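Festberg five-compartment wire basket: a grudging review

Homa Abbasi

I have reached the age where I hold opinions about wire baskets. I bought three of them in June, all for the same corner, and this is mostly about the black Festberg because it's the one I expected to like least.

The brief I set myself was simple. I wanted the small rubbish off the work surface and onto the walls, without drilling anything I'd have to explain later. The surface is a grey marble-effect thing that shows off beautifully when it's clear, and it had not been clear for a good while. Tape, clips, a mystery cap from something, the usual sediment.

The Festberg is a long black mesh basket split into five by upright wire dividers, and it cost me 50 dollars, which is a lot for a basket that is mostly gaps. It came flat in a box with two hooks and a sheet of instructions that began at step two. Hanging it took me 8 minutes, including the time spent looking for step one.

It's good, annoyingly. The dividers are fixed, so you can't fiddle with the layout, and I've decided that's a mercy. Tape goes in the middle and stays in the middle. The little coloured bits go off to the right and no longer breed with everything else. Because it's mesh you can see what you've got without tipping the lot out, though I'd warn you that anything skinny, a needle or a short bit of wire, will find its way through and onto the floor of whatever's underneath.
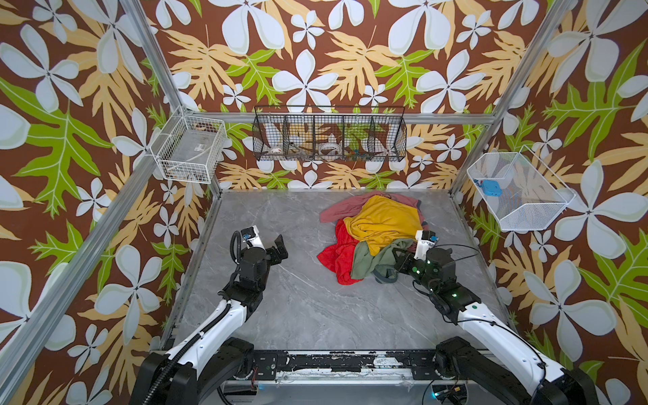 My other complaint is the finish. Black wire against a dark patterned wallpaper disappears nicely from across the room, but it collects dust along the top edge in a way the white ones seem to hide. You'll be wiping it more often than you'd planned, assuming you'd planned to wipe a basket at all.

The two white ones are from Janov. The smaller is fine for packets and odds and ends, and I have nothing further to say about it. The bigger one has an angled front, so you can get your whole hand in without scraping your knuckles, and it's easily the most comfortable of the lot to use. It has no dividers, though, and everything you put in it slides to wherever it fancies. I keep next to nothing in mine and even that drifts.

Hamidreza Zarei, whose taste I usually trust, told me to skip both and get the Andeck rail system with the clip-on tubs. I looked it up. It's lovely, and it's listed at 781 dollars for the full wall, and I would have to start storing much more important things.

What none of these will do is cloth. I'd had some idea that a basket on the wall would sort out the rags and scraps as well, and it has not. They're too bulky for the Festberg's compartments, they hang out of the Janov like washing, and so they live in a heap – mustard, red, olive, pink – on the very surface I was trying to clear. I fold them now and then. A proper bin is the obvious answer and Willems does a decent-looking one, but I've spent my basket money for the year.

Buy the Festberg if your clutter is small and you know roughly what it is. Get the angled Janov if you mostly need somewhere to drop one or two things at the end of the day. Keep the spare hook, by the way. Mine came with only the two and I've already lost one of the Janov's.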